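Search this site
Search Go

Put Things Away by How They Rest

Marites Padilla
3 April 2018
30 shares | 7 comments

Most household advice on tidying sorts objects by use. Drinkware goes with drinkware, toys with toys, cutting tools in a drawer with other cutting tools. The method is easy to explain and works well once everything is already in a cupboard. I think it is the wrong method for the stage before that, when a mixed lot of things is still out on a surface and someone has to decide what to pick up first.

My view is that the first sort should be by resting behavior. An object at rest is stable, or it is stable until touched, or it is free to roll. These are physical properties and can be read off the object in a second, without knowing who owns it or which room it belongs in. Use can be considered later, at the shelf.

A plush toy is the simplest case. It has a low center of mass in nearly every position, it deforms where it makes contact, and it has enough surface friction to stay where it is dropped. Lying on its side is as good a resting state for it as sitting up. It can be handled last, and it can be handled badly.

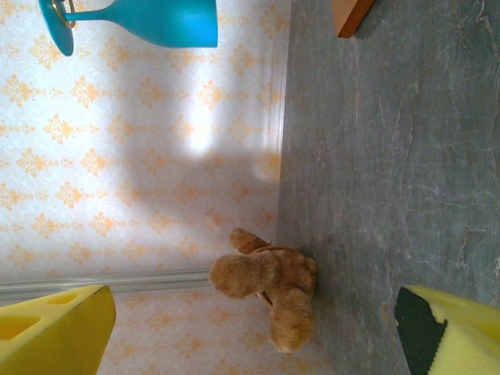 Small brown plush bear, on its side near the baseboard.

People tend to do the reverse. They pick up the bear first because it is easy and large enough to make the surface look better once it is gone. The result is that the soft, harmless object has been dealt with and the tall, narrow ones are still standing where a sleeve can reach them. I have watched this in my own household for years and have done it myself.

Stemmed glasses deserve the most attention, and I include plastic ones. A stemmed glass carries most of its volume above a thin column. Its foot is usually no wider than its bowl, and often narrower. Plastic removes the breakage problem and leaves the stability problem in place. It makes the stability problem slightly worse in one respect: the glass is light, so a smaller push is enough to move it. An empty plastic wine glass will go over from contact that a heavy glass one would absorb.

There are three ways such a glass can be left. Upright is the conventional way. It is ready to use and it collects dust. Upside down on its rim is, in my opinion, the better position for anything that will sit for more than an evening. The rim normally gives a wider base than the foot and the bowl is low. The usual objection is that the rim touches the table. That is a fair objection at dinner and a weak one for storage, where the surface can be wiped and the glass can be rinsed. The third way is on its side, where the bowl and the foot both touch down and the glass pivots in an arc around the smaller end. A glass in that position should be the first thing picked up, before any upright one, and certainly before the bear. 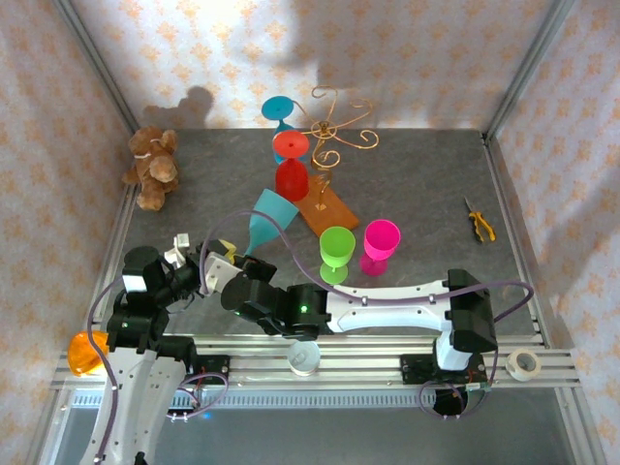
Rommel Manalastas disagreed with me on this point when I first put it in writing. His position is that a tipped glass has already fallen, so it holds no further risk, and the upright ones should be moved first. I accept the reasoning up to a point. A tipped glass has little height left to lose if the surface is large and level. On a shelf or a table with an open edge it can still travel, and it occupies more area than a standing glass while it does so. Picking it up also clears the space needed to reach the others. I would keep my order.

Color should play no part in the first sort. Bright sets are often sold in mixed colors, red, teal, lime green, pink, and the temptation is to match pairs while collecting them. Matching adds a search step to every pickup. It means reaching past a near glass to get a far one of the same color, and the reach is when things get knocked over. Collect from the near side to the far side and match at the cupboard, if at all. I stopped matching in October and have not missed it.

Decorative wire stands are a separate nuisance. A stand with scrolled or curled arms has many contact points, and which of them bear weight depends on what is underneath. On a flat table it may sit level. Placed partly on a board, it takes on the height of the board at one side and can rock. The arms also catch on stems. My rule is that a wire stand gets moved only after the glasses next to it are gone, and it gets lifted straight up. Dragging it sideways brings the board along, or whatever else a curl has hooked.

The board comes after the stand. Thin flat objects are very stable and slightly awkward to pick up, and most people solve this by sliding them to the edge of the table. That is acceptable once the area is clear. It is poor practice while anything is standing in front.

Scissors are the one place where I let use override resting behavior. A closed pair lies flat and goes nowhere. By my own scheme it belongs with the board, near the end. I still take scissors early, handles first, for the plain reason that hands will be moving across that area and attention will be on the glasses. Impi Karppinen has called this an inconsistency in the scheme, and it is one. A rule that allows one exception with a stated cause is still usable. 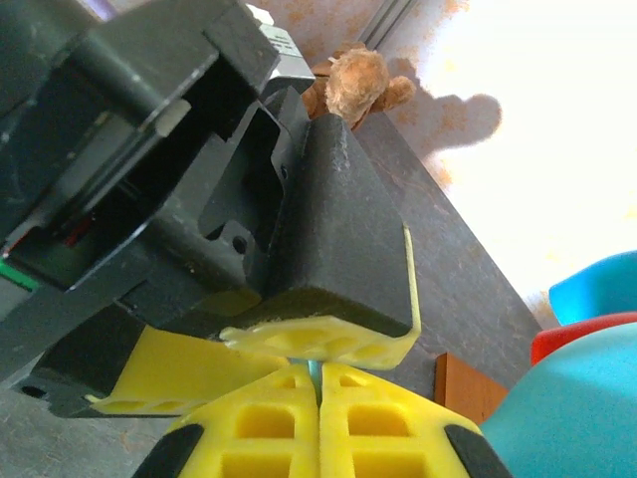 The larger complaint against all of this is that it is too much method for a small job. Rosalinda Enriquez put it to me that a table takes 2 minutes to clear in any order. For one table, on one evening, she is right. The order matters when the job is repeated daily, or when it is being handed to a person who did not put the things out. "Put the kitchen things away" requires that person to know your categories. "Anything tipped over, then anything tall, then anything flat, then anything soft" requires only that they look.

It also holds up when the collection changes. A category list has to be extended for each new type of object, and arguments begin over whether a decorative stand counts as tableware. Resting behavior does not need extending. A vase is tall. A place mat is flat. A ball is free to roll and goes with the tipped glasses.

I would make one concession on storage itself. At the shelf, sorting by use is correct, and I have no interest in keeping a stuffed bear next to a cushion cover on the grounds that both are soft. The two sorts answer separate questions and should be done separately, in that order. Trying to do both at once is the most common cause of a half-cleared table - one hand full of matched glasses, the wire stand still hooked on a stem, and the bear already back on its shelf.

Comments (7) | Share this article
Contact | Copyright 2018 Marites Padilla | Back to top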